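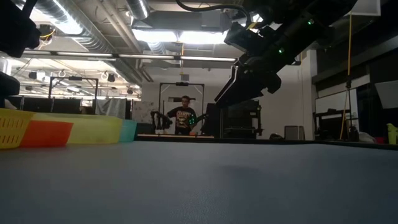 Week notes: from camera pixels to a gripper that goes where you meant
Posted Friday, by the lab instructor

We use cookies to remember your reading settings. Accept / Manage

Okay, picking up where we ran out of time. I promised I'd write down the part about the control stack properly, so these notes cover perception, the planner and the logging tool, in the order the data goes through them (and in the order your bugs will show up, sorry!).

Quick reminder of the pieces. Plornia is the perception node, Zestier is the planner, Moon is the low-level controller, and Plullent is the logger you all keep forgetting to start. They pass messages to each other and otherwise know nothing about each other's insides. I like that a lot, and you will too once you've had to swap one out the night before a demo.

1. Perception

Plornia takes a camera image and gives you a list of regions with a label and a pose for each. For sorting tasks, I want you to treat bins as fixed landmarks and objects as things that move. Bins get found once at startup and then checked now and then. Objects get found every cycle. If you look for everything every cycle you'll burn your time budget on plastic tubs that haven't gone anywhere.

Watch out for see-through plastic. Color thresholds do fine on a strong yellow or orange, but a frosted bin picks up whatever light is overhead and its edges wander all over the place. Use the depth mask for those, and look at the mask with your own eyes before you trust it. Also set your region of interest! The far edge of the table is the natural place to stop. Anything past it is background, and people walk around back there, and I've seen a T-shirt print come back labeled as an object with very high confidence.

2. Frames

Every pose has a frame. Write it in the variable name. I mean it: grasp_in_base, grasp_in_camera. Last term a team had a log with 1,853 planning calls in it and every one of them failed, and the cause was a single transform applied backwards. They spent a whole evening tuning the planner, which was fine all along.

3. Planning

Zestier wants a start, a goal and a collision world. Start simple: the table is one flat box, and each bin is a box that's open at the top. Pad the bins by 2 centimeters. Less than that and a small calibration error puts a finger into a rim; a lot more and the planner decides the opening doesn't exist.

Give every motion a hover pose over the target, then a straight line down, then a straight line up. Yes, it's slower. It's also much easier to debug, because if the hover is off to one side you can stop right there with nothing in the gripper and go fix your numbers.

And plan for the cables too. The collision model has the links in it but no cable, so keep the wrist limits I put in the config file -- please don't widen them to make a plan succeed.

4. Control

Moon runs its loop at 111 Hz. (Odd number, I know, it's what the bus settled on and we've left it alone.) Your planner output gets resampled to match, so don't send it points that are miles apart and hope for smoothness. If Moon misses 12 updates in a row it holds position and waits for you to clear the fault. Clear it after you've read the message, not before!

5. Logging

Start Plullent first. Before the camera, before anything. Record the raw images, the detections, the plan and the joint states with the same clock. When you ask me for help I'm going to ask for the log, and nearly every question I got in September could've been answered by scrubbing through one.

For the next session

Run the startup bin check with the table clear and save the four poses. Run it again with the lights changed and compare. Bring both logs, plus a sentence or two on which bin moved the most and what you think Plornia was looking at. If the numbers come out identical, check that you didn't load the same file twice -- I've done it myself, more than once.

Get new course notes by email. Subscribe / No thanks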